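The Okafor side table comes flat in a box with 7 bolts and a sheet of instructions drawn by someone who had clearly never met a table. I had it standing in the time it takes to boil pasta, then spent the rest of the evening turning it around, as the one leg I'd put on backward made it bow politely to anyone who sat down.

Now that it's right, I like it. It holds a lamp, two mugs and a stack of library books I'm pretending to read. The top marks if you look at it with coffee in your hand, so buy coasters. Allby sells a cheaper one, which my neighbor Folasade Iyamu owns and describes as "fine until you lean."
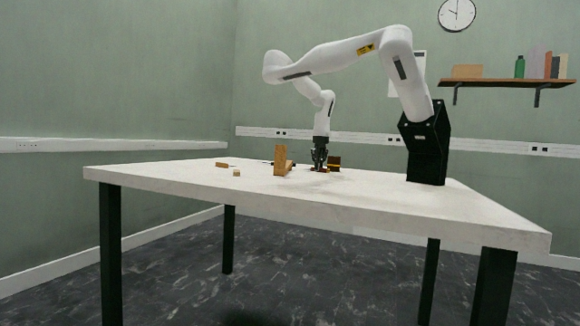
Would I pay for the matching bench? Ask me in March, when my back has forgiven the table.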